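Setting up a tube log that people will really use
Posted by Rania Erraji, 1 October 2022

Quick one, been meaning to write this up since August when we lost most of a day hunting for a box of Karim's. It was in the freezer the whole time. Just logged under three different names.

What you need
A spreadsheet. Any kind.
Freezer-proof labels, not the paper ones
A fine marker that survives ethanol (test it first, on a tube you don't care about)
An hour with the door of your office shut

Step 1. Pick one name format
Project, then initials, then a running number. We use SAL for Saler and AMU for Amundsen, so SAL-KT-041 is Karim's tube 41 on Saler. Always three digits. If you skip the zeros the sheet sorts 100 before 41 and you'll hate it. No dates in the name, they go in their own column.

Step 2. Make the sheet
One row per tube. Columns: name, owner, date in, rack, position, volume, notes. Freeze the top row. Turn on a dropdown for owner so you dont get "Shaimaa", "S. Naciri" and "SN" all meaning the same person. Lock the name column once it's filled.

Step 3. Label before you fill
Labels on dry, room temp tubes. Wrap so the ends overlap a bit. Number on the cap too, short form is fine. Then clear a stretch of bench, lay out one batch, one batch only, and fill in order.

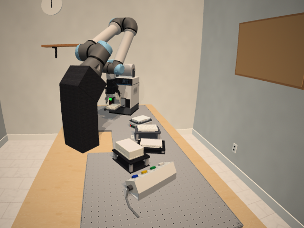
Bench with a perforated metal plate over the middle, wood showing along both sides.

Don't start typing positions yet. Check names against the sheet first, out loud if there's two of you. Fredy reads, I tick. Takes 2 minutes a batch and catches the swaps.

Step 4. Positions
Letter plus number, no exceptions. Decide which way is up and write it on a card taped inside the freezer door.
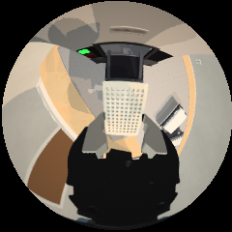
Position errors are the ones that hurt, becuase the log looks perfect and the tube is still wrong. Nearly all of ours came from somebody reading a rack turned around. So find a mark that only works one way. On the cream rack here the blank strip across the top is broader than the one at the bottom, so broad strip away from you, letters A to H left to right, numbers 1 to 12 going down. A1 is then top left. If your rack is the same on all sides, a dot of marker next to A1 does it.

Step 5. Fill the gaps
Empty position? Type EMPTY. A blank cell could mean empty or could mean someone got called away to the phone.

Step 6. Taking tubes out
Log it when it leaves, not when you get back to your desk. Clipboard on the freezer, copy it over Friday afternoon. If it's used up, don't delete the row, put "gone" in notes. You'll want the history.

If you already have a mess
Don't redo everything. We had 600 tubes and did only the 62 in active use, then the rest one rack at a time whenever somebody opened one. Mostafa has the blank template, ask him for it.

Will add the barcode bit when I get to it.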